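September 14, 2023

Visthorpe test kitchen, notes on the counter

I've been putting this off since June, and now that the Estum proposal has gone in I've run out of excuses, so today was given over to the worktop. Nattawut Luangrath came down after lunch and we stood there with a mug each, talking for far too long about where things ought to live. Lovely afternoon, all the same. I always forget how much I enjoy this sort of pottering once it gets going.

The trouble as I see it is that everything we use at breakfast and everything we use for the bread trials has drifted into the same corner. The Chantharasri flour people are coming to bake with us for a fortnight, and they'll want a clear run of at least 60 cm for shaping. We haven't got that at the moment, or we have, but only by shuffling things along each time like one of those sliding puzzles my gran kept in her handbag.

Nattawut's view is that the big board should stay out permanently, because it's heavy and people chop straight on the marble if they have to go and fetch it (guilty, twice this month). My view was that it could stand on end in the tall cupboard. I've come round to his. It's a handsome old thing in any case, all those honey-coloured strips, and the groove does catch tomato juice very nicely. So the board stays flat, and the rest has to arrange itself about it.

The coffee press is where we disagreed, in a friendly way. I like it at the front where I can reach it half asleep, and he'd have it over by the kettle, well away from elbows. We lost a glass one in June and the replacement from Zemine took ages to arrive, so I suspect he has the better argument. I've asked for a week to get used to the idea.

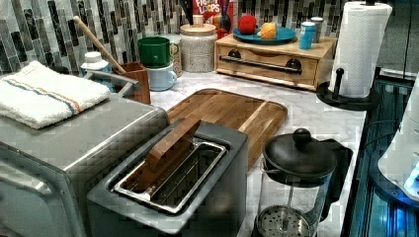
How much space should we leave round the toaster oven when it's on? We're going with 10 cm at the sides and 20 cm above, and nothing resting on the top until it has cooled right down.

I've written that on a card and stuck it inside the cupboard door. The striped towel can go on the hook by the sink, where it used to be before the hook came loose. Must find a longer screw. There's a jar of odd ones in the workshop drawer, under the tape measures, and I'm fairly sure I saw a suitable one in there when I was hunting for batteries.

Paper towels: the black holder is a good weight and doesn't wander when you tear one-handed, so no complaints there. We get through up to 5 rolls in a baking week, so I'll order more before the flour people turn up.

Also gave some thought to the tiles. The narrow grey and silver ones look splendid but the grout holds on to grease, and I'd like to try plain bicarb paste on a small patch before we go buying anything stronger. Nattawut has offered an old toothbrush.

Still to do: measure the socket lead, find the screw, ask Visthorpe stores for a second shelf, and move the coffee press (grudgingly).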